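Keeping the roof on: Llinos Morris on the care of the Vaughan Building

When the Grirnham Institute took over the Vaughan Building, it inherited a structure first opened in 1888 as a wool store and altered by almost every occupant afterwards. Llinos Morris was appointed Head of Estates the following spring. She had previously managed school buildings for the county and describes the move as "a change of scale more than a change of trade".

The first task was a survey, carried out by Hulico over 12 weeks. It recorded up to 3000 separate defects, most of them minor. "People were alarmed by the figure," Ms Morris recalls. "A slipped slate is one entry and so is a missing screw in a door plate. What concerned me was the gutters on the north side, and those took up a single page."

The gutters were replaced before any other work was approved. Ms Morris is firm on the order in which an old building should be repaired, and admits that it did not please every department. "I had requests for carpets, for blinds, for a second kitchen. All perfectly reasonable. But water was coming down the inside of the east stair - you could put your hand on the plaster and feel it."

The later workshop wing presented different problems. Its metal ceiling carries sound a long way, and staff had complained of the noise during heavy rain. Quilted lining was considered and rejected on grounds of cost. The Institute chose instead to move its 4 teaching rooms to the older part of the building, where the walls are thicker.

Asked about heating, Ms Morris is more guarded. A new boiler was fitted in December by Stullero, and she would like a full winter of readings before giving an opinion. "Old brick warms slowly. We used to switch everything on at eight in the morning and wonder why people kept their coats on until lunch."

The next stage concerns the windows of the main front, where the original frames survive on the upper floor. Ms Morris hopes to repair them in place. A local joiner has taken two away for trial, and the openings are boarded in the meantime. 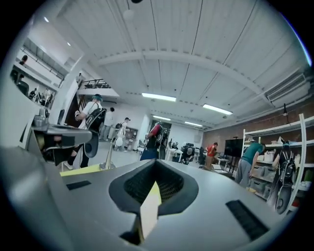

The workshop wing, with its corrugated metal ceiling and white cross beam.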